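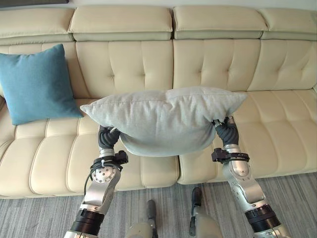
**Why does Jistside return to the title screen when a second player joins a saved game?**

The fault occurs when the second player's profile was created before the December update. Such profiles hold an older form of save record, which the game cannot read once a session is in progress. Opening the profile on its own first, and saving once, clears the problem in most cases.

---

## Ticket 397: Jistside, console edition, shared play

**Status:** Open, workaround available
**Priority:** Medium
**Publisher:** Funance
**Team:** Lumero Player Support
**Affected version:** December update and later

### Report as received

The customer states that the game runs normally for one player. When a second controller is switched on and the second profile is chosen, the loading bar stops at 40 per cent, the music continues for a few seconds and the title screen is then displayed. No error message is given. The customer's own progress is kept, but anything earned since the last checkpoint is lost.

The customer has already reinstalled the game and restarted the console. Neither made any difference. The second profile belongs to another member of the household and has 1,000 coins and the full set of garden costumes, which the customer does not wish to lose.

### Log

**09:15** Ticket accepted. Customer asked to confirm the game version and whether the second profile had been used since the update. Customer advised not to delete any save data.

**09:50** Reply received. Version is current. The second profile was last used in the autumn.

**10:30** Fault reproduced on a test console using an old profile. A new profile joined without difficulty on the same console. Controllers ruled out, as exchanging them had no effect.

**11:05** Test repeated in each chapter. The fault appears from chapter 13 onwards, where the second player's costume is loaded together with the map. Earlier chapters load the costume later and are not affected. This explains why several customers have reported that shared play "sometimes works".

**11:40** Old profile opened alone, taken to the costume room and saved. It then joined a shared game in chapter 13 and remained connected. Coins and costumes were intact.

**12:10** Workaround sent to customer.

**14:25** Customer confirms that the second profile now joins. One item, the straw hat, is shown as locked although it had been bought. Passed to the Miranda team, who look after the in-game shop records.

**15:45** Miranda reply: the purchase is on record and the hat will be restored the next time the profile connects to the shop. Customer informed. Awaiting confirmation.

### Workaround

1. Close the game fully from the console menu. Do not leave it suspended.
2. Start the game with the second player's profile only.
3. Load the most recent save and go to the costume room.
4. Change any item of clothing, then choose **Save and Leave**.
5. Return to the title screen, sign in with the first player's profile and load the shared game.
6. Switch on the second controller and join as usual.

Autosave does not rewrite the old record. The save must be made by hand, as in step 4.

### If the workaround does not succeed

Customers should check that the console has enough free storage for a new save. Where storage is full, the game shows the saving symbol but keeps the old record. Should the fault continue, please reply to this ticket with the chapter number, the last checkpoint reached and the point at which the loading bar stops.

Cloud saves should be left switched on. Restoring an older copy from the cloud will bring back the old record, and the steps above will need to be followed again.

### Outstanding

- Straw hat: awaiting confirmation from customer.
- Error message: request made to Funance for a notice to be shown in place of the silent return to the title screen.
- Permanent correction: accepted by Funance, no release date supplied.
- Handheld edition: not yet tested. Reports from handheld players should be opened as separate tickets and linked to 397.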